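Home Articles Issues Authors Search

4. Noise Exposure and Hearing Conservation in Small Workplaces

4.1 Background to the survey

The findings in this section concern hearing conservation among employees of small manufacturing and repair businesses in the Brullach district. Earlier work on occupational hearing loss has drawn mainly on large plants, where annual testing is required and records are kept in a standard form. Small employers are often exempt from such testing, and their employees are correspondingly absent from the published literature. The Belkadi questionnaire was developed to address this gap. It asks respondents to report their usual tasks, their use of ear protection, and any difficulty in following speech at home or in public places.

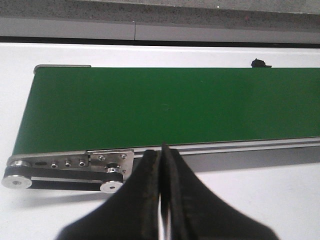
The questionnaire was mailed in June to 741 employees, of whom 596 returned a usable form. Forms were excluded when the respondent left the section on work history blank or reported less than one year of employment. No reminder was sent. Respondents who asked for help in completing the form were referred to the Flirik health center, where staff read the questions aloud without offering further explanation.

4.2 Self-reported difficulty

Respondents with longer employment were more likely to report difficulty in following a conversation when several people were speaking. The pattern held among those who described their workplace as quiet. Two interpretations are possible. The first is that age accounts for most of the difference. The second is that the word "quiet" is applied loosely by people who have become used to a steady background level. The present data do not allow a choice between them. 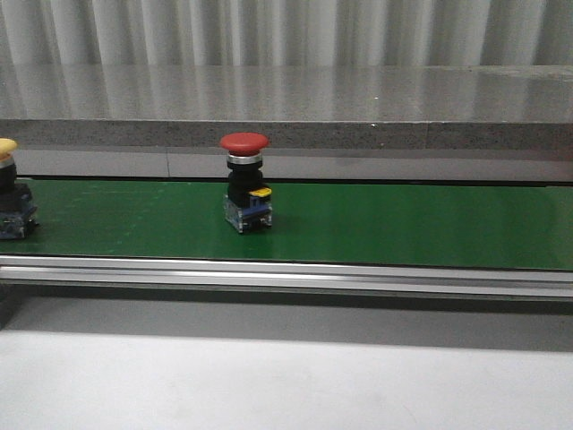
Reading time: 4 min

Family members were invited to fill in a separate page. Their answers differed from those of the employees in one respect: they reported more often that the television was set too loud. Similar differences have been noted in studies of retired workers, and the page should be retained in later versions of the form.

4.3 Use of ear protection

Ear protection was available to most respondents, but regular use was uncommon. The reasons given most often were discomfort, the wish to hear coworkers, and the short duration of the noisy task. Foam plugs were preferred to earmuffs by those who wore glasses. Respondents at the Prurach site, where plugs are handed out at the start of each shift, reported more regular use than those who had to ask a supervisor.

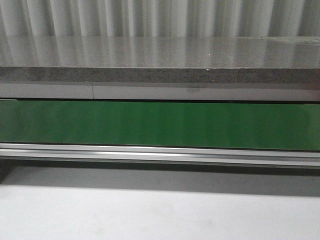 Training was also uneven. Some respondents had received a talk of 30 minutes on their first day; others recalled only a printed sheet. Very few had been shown how to fit a foam plug correctly, although the protection it provides depends heavily on fit. A brief practical demonstration, repeated yearly, would be a modest addition to existing safety meetings.

4.4 Limitations

All measures are self-reported, and no hearing tests were carried out. Employees who were already concerned about their hearing may have been more willing to respond. Workplaces with up to 40 employees were eligible, and the results should not be applied to larger sites.

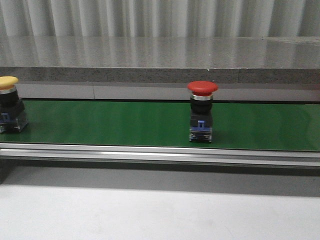 Figure 4. Push-button switches with red and yellow caps on a green conveyor belt.

A follow-up survey with hearing tests is recommended before any change is made to the district guidelines. The questionnaire and scoring sheet are available on request.

Contact the editorial office | Copyright and permissions | Page updated 4/26/26 | Back to top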